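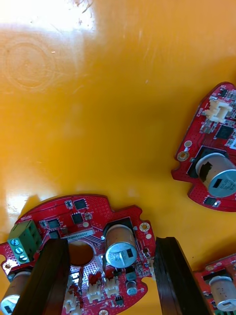

Red boards on the yellow bench at Ruddock, seen from between the gripper fingers.

Progress report to the Flullow fund: handling rules for robot work on bare circuit boards
Covering the period to the end of October
Written by Farzana Siddiqui, with bits from the rest of the team

Hello again, and thank you for the quick reply to the last report. You asked for fewer charts and more about what we've been up to, so I've taken you at your word.

We said we'd write a set of working rules for small workshops that want a robot arm to pick up and move bare circuit boards, and that we'd try each rule out ourselves before asking anyone else to follow it. The draft now stands at 17 rules. It was longer in the summer, but Mereana Rewi went through it with a red pen and threw out everything that was really the same rule in a different hat. I sulked for a day and then agreed with her.

Where we are with trials

We've logged 1,602 pick attempts on the bench at Ruddock. Of those, 1,271 were finished within the rules as written, meaning the board was gripped by its edge, lifted, moved and put down with no contact on any part. The other 331 broke at least one rule. Most were small things, like a finger brushing a connector on the way down, but we count them all the same. Rhys Tautahi reads through every one and writes a line on what went wrong, and those lines have been the most useful thing we've made so far (sorry, Rhys, I know you'd like them to stop).

The boards we use are motor boards, and they're awkward in just the way we wanted. The big silver capacitors stand up well above everything else, there are plug connectors near the edges, and the outline is all curves and notches. A plain rectangle would have let us off far too lightly!

What has changed in the rules

Rule 4 used to say "grip the board by two opposite edges". Fine on paper. On a board with a curved edge there may not be two opposite edges worth the name, so it now says that the person setting up the job must mark the allowed grip places on a drawing of the board, and the robot may only close on those. If there's no drawing, the job doesn't run.

Rule 7 is about spacing. We'd been letting boards lie as close together as people liked, and the finger on the far side kept coming down too near the neighbour. The new wording asks for a gap of at least one and a half finger widths on each gripping side, checked before the arm moves. Reynaldo Tagle thinks this is too generous and wastes bench space. I think he may be right for thin fingers, and we'll test a tighter gap next.

Rule 9 is new, and it's about shine. A glossy work surface throws back the ceiling lights, and a wrist camera sees a white patch with nothing useful in it. We now ask for a check of the camera view with all the usual lights on, and again with the blinds open. No grip place may sit inside a bright patch. We looked at asking for a matt surface instead, but two of the workshops we spoke to can't swap theirs, so a check it is.

Rule 12 (who may clear a stop) caused the longest argument. It has ended up short: the person who clears it must have looked at the board with their own eyes, from beside the bench. Clearing a stop from the screen is out.

Things that went less well

The write-up is behind. I'd promised the plain-language guide by now and what I have is half of it, plus a lot of notes. Angus Ashby from Ferkberg has kindly read the first half and marked every place where he had to read a sentence twice. There were many.

We also lost a fortnight of bench time when the first log sheet turned out to have no box for "stopped by a person". Those 406 early attempts are kept apart and aren't in the figures above.

Money

We're slightly under on travel and slightly over on spare fingers. I'd like to move the one to cover the other, if you're happy – it doesn't change the total.

Next

The tighter spacing test comes first, then the second half of the guide. After that the Herano workshop will try the draft with their own boards and their own staff, and we'll stay out of the room while they do. Could you let me know about the travel money before we order for Herano? The fingers take three weeks to arrive.

Farzana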